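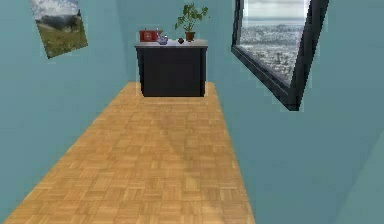
Subject: Re: Room rules for simulated test scenes, draft 5

Date: 18 Aug 2022

Hi all,

Big thanks to whoever put the draft up, I read it twice on the train and I think we're getting close! The Zallside corridor room is a great one to try it on: parquet floor, teal walls, one black cabinet at the far end with the red box and the plant on top. Replies below the quoted parts.

> 3.1 A room file should hold only objects that the task
> needs. Anything decorative should be removed before
> the room is shared.

I'd love to see this one loosened. Wall pictures, windows with a view, potted plants: these are what a vision system has to cope with in a real home, and a scene without them is too easy. Could we say "decorative objects are allowed and must be listed in the room file"? In Zallside that would be the landscape on the left wall, the window on the right, and the plant. Three extra lines.

> 3.4 Each object must have a plain name that a person
> can match to what is on screen.

Yes, yes, yes. The Londitum set still has objects called things like mesh_641, and I lost an entire evening in June to that. I'd go one step further and ask that small objects be checked from the starting viewpoint. From the near end of the Zallside room I can pick out the teapot fine, but the little dark brown thing next to it could be a cup or a ball for all I can tell. If the name is the only clue, the file should say so.

> 4.2 Results must state the random seed and the number
> of runs.

Agreed, and please add the render settings! Jagged edges on plant leaves and window frames change with them, and so can detection scores. Trasen reports give seed 2371 and 931 runs and then not a word on anti-aliasing, so I can't compare them with mine.

One new item I'd like to propose, as 4.3:

 Every result must name the room file version. If any
 object is moved, the version number goes up, even if
 the move is only a few millimeters.

I can write the wording for 3.1 and 4.3 over the weekend if people are happy with the direction. Does anyone object to the plant staying?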